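How to Study for an Entrance Exam When You Already Have a Full Day

I get the same email a lot, usually in May when people have just registered and the panic is fresh. It goes something like "I work until six, I have a cousin who studied ten hours a day, am I doomed?" You're not! I sat the entrance test for the surgical technology program at Warkley while working mornings at a bakery, and I passed it on the second try. The first try is where I learned most of what's on this page.

So here's my method, start to finish. Take what fits.

Step 1: Read the official bulletin before you buy anything

I mean the whole thing, with a pen. The bulletin tells you which sections are on the paper, how many marks each one carries, whether wrong answers cost you, and what ID they want at the door. The first year I skipped all that and bought a big prep book from Fosar (very nice cover, terrible index) and spent three weeks on organic chemistry. My test had two questions of organic chemistry. Two!

Write the sections down on one sheet and put the marks next to each. Tape it over your desk. Mine added up to 100, so the math was easy, but do it even if yours comes to some ugly number.

Step 2: Take a full past paper cold

Do this in the first week, before you feel ready. Sit at a table, set a timer, put the phone in another room and go all the way to the end. Your score is going to be bad and you should write it down anyway.

Now go through it with two colors. One color for "I never learned this" and another for "I knew this and messed it up." They need completely different fixes, and most of us study everything as if it were the first kind. More than half of mine were the second kind, mostly from reading the question too fast.

Step 3: Build a week you can live with

Please don't copy a timetable from a forum. Look at your real week, with the commute and the dishes in it, and find the holes. I had a decent one from 2 to 4 in the afternoon and a shaky one after dinner.

Put the hard subject in the good hole. Put flash cards, vocabulary and formula review in the shaky one. Leave one evening totally blank for catching up, and if you're all caught up, go see a movie.

Inside a block I work for 25 minutes and stop for five. If you can go longer, great, go longer. I tend to drift.

Step 4: Keep an error notebook

If you only do one thing from this page, do this one. Every question you get wrong goes in a cheap notebook: the question in short form, the right answer, and one line on why you missed it. "Forgot to convert units" is a fine line. "Stupid mistake" is useless, it doesn't tell you anything in a month.

I got the idea from Dalibor Sokol, who ran the evening prep class at Pudesville and made us trade notebooks every other week. Embarrassing at first, but you'd find somebody else had the very same hole in fractions that you had, and then the two of you could sort it out over coffee.

Read the notebook from page one every weekend. Cross out an entry once you've answered it right three times on different days.

Step 5: Keep something in view from the work you're aiming for

Around week six everybody gets sick of practice papers. I was fed up with ratios by then, and it helped to remember what they were for.

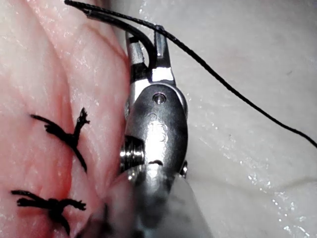
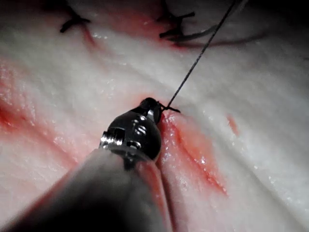
Suturing, close up:

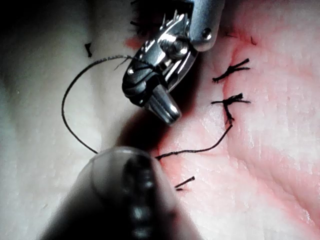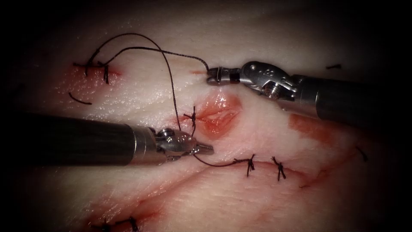
Pick whatever does it for you, a ship, a courtroom, a classroom, and change it when you stop noticing it.

Step 6: The last 15 days

No new topics. I know, it hurts, there's always that one chapter. Let it go. Do a timed paper every second day, at the same hour as the real test if you can swing it, and spend the day in between on the error notebook. If there's an essay, write a couple by hand, all the way through. My hand cramped badly on my first try and I lost a good chunk of the last section to it.

Then sort out the boring stuff. Print the admit card twice. Check the name on it against your ID, letter by letter, accents included. A guy in my class named Říha had his come through with a question mark where the first letter should be, and it took him four phone calls to get it fixed. Look up how you're getting to the test center and what you'll do if the bus doesn't show.

The night before, I pack my bag, eat something plain and quit by eight. Pens, ID, admit card, water, and a sweater, they always run the air conditioning like it's a meat locker.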